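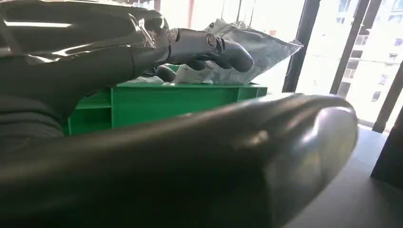
The Stevham 248 is a parcel identification bench for light mailer traffic: plastic courier envelopes, soft bags and small flat packs. It is supplied as a reader station, a feed crate and an optional storage unit. The storage unit is an open cubby shelf in bright green flat panels, and its top surface takes filled bags waiting for a turn at the reader.

## Reader platform

Flat, matte dark gray, for bags laid label side up. Soft mailers may overhang the near edge. Spread the bag by hand before reading; deep creases across a printed code are the usual cause of a failed optical check at the next station.

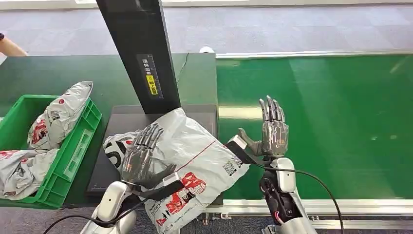
*Reader platform with plastic mailer in position, QR code side up.*

## Post and belt

The RFID station combines a square pad and a vertical post at the rear edge of the pad. The wireless icon marks the pad center. Post labels are in Chinese; an English overlay set is available (part CL-2). The green belt runs past the right side of the work surface and can be ordered in either direction of travel.

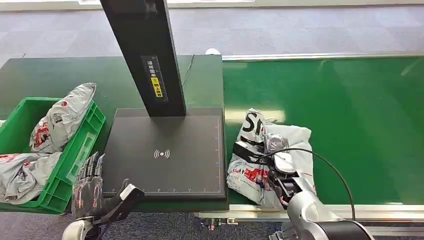
*RFID station with feed crate at left and conveyor at right.*

## Data

- Tag reads stored locally: more than 100 per batch
- Host ports: 2
- Crate: green plastic, perforated sides
- Belt side rail: metal, silver finish
- Overlay set: CL-2, ordered separately

## Ordering

Sold by Cletora. Benches ship from the Borkbridge warehouse on Thursday; orders received after noon on that day go out the following week. Agarwal tag stock is compatible without changing the reader settings. For other tag stock, send two samples with the order form.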